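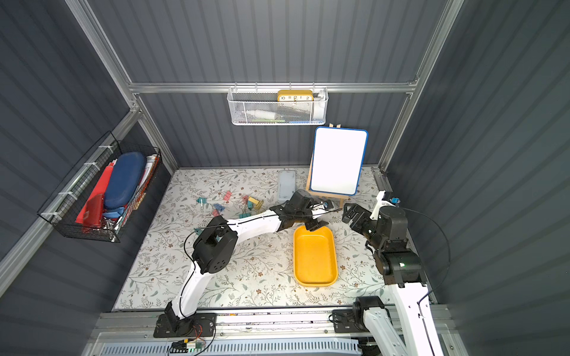
Plerach gallery: two arms, one planner

Hello again! I keep promising to put up a gallery for Plerach and then going off to fix one more bug, so this page is well overdue. If you're new, Plerach is the planner I've been writing for our two-arm cell in Eltberg. It decides which arm goes where, in what order, and how they stay out of each other's way while they do it. The job we test it on is picking up small stationery and putting it in a tray, which sounds like nothing until you've got two grippers that both want to be over the same tray at once.

The early version handled that with a lock. One arm took the tray, the other one sat and waited, and the whole run took forever (I had time to make tea, I'm not kidding). Since March the space over the tray has been split into small time slots instead, and the planner swaps them between the arms as it goes. It replans 10 times a second. I wanted faster, but the collision check eats most of the budget and I'd sooner have it slow and careful than quick and crunchy.

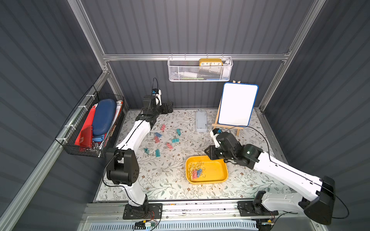

Right gripper over the tray, with plenty of clips still on the mat.

Picking the next clip turned out to be a bigger chunk of code than moving to it. My first go just took the nearest one for each arm, and they'd both head for the middle of the mat and then argue. Now every clip gets a score for each arm – distance, how crowded it is, how much of the other arm's path it blocks – and the scores get redone whenever the perception side sends a new list. You can watch them change live in Gowda, our log viewer, which I love and which crashes if you scroll too fast. Sorry. It's on the list!

Perception is a separate program called Lemus, and most of my evenings go into it lately. It takes the fixed camera for the overall layout and then switches to the wrist camera for the last bit of the approach, where the fixed one is usually looking at the back of an arm.
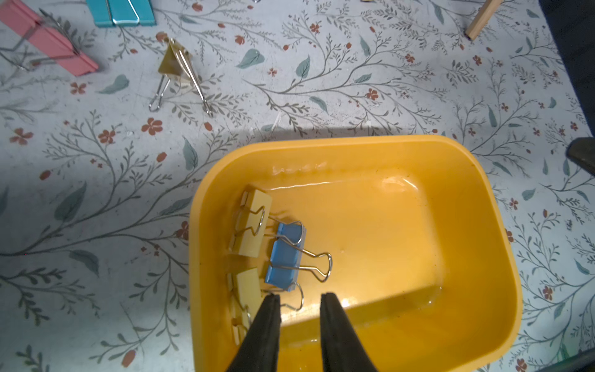

Lemus has to say where one clip stops and the next one starts, and the wire handles make that a real pain. They're thin, they're shiny, and they poke out at whatever angle they like. The tray is glossy too, so you get bright reflections along the inside wall that an older build was quite happy to call handles. Then there's overlap: the lower of the two pale yellow clips is partly hidden, and the old build would have merged it with its neighbour and given me one big clip with a very odd shape. I hand-labelled 279 wrist views to sort that out, mostly with the radio on.

The score so far is 1,608 logged picks on the current build, with 61 misses. Most of the misses are a finger closing on a handle when it should be on the body of the clip, so grasp angle is what I'm working on next. Gowda can replay any of them side by side with the plan, if you don't scroll too fast.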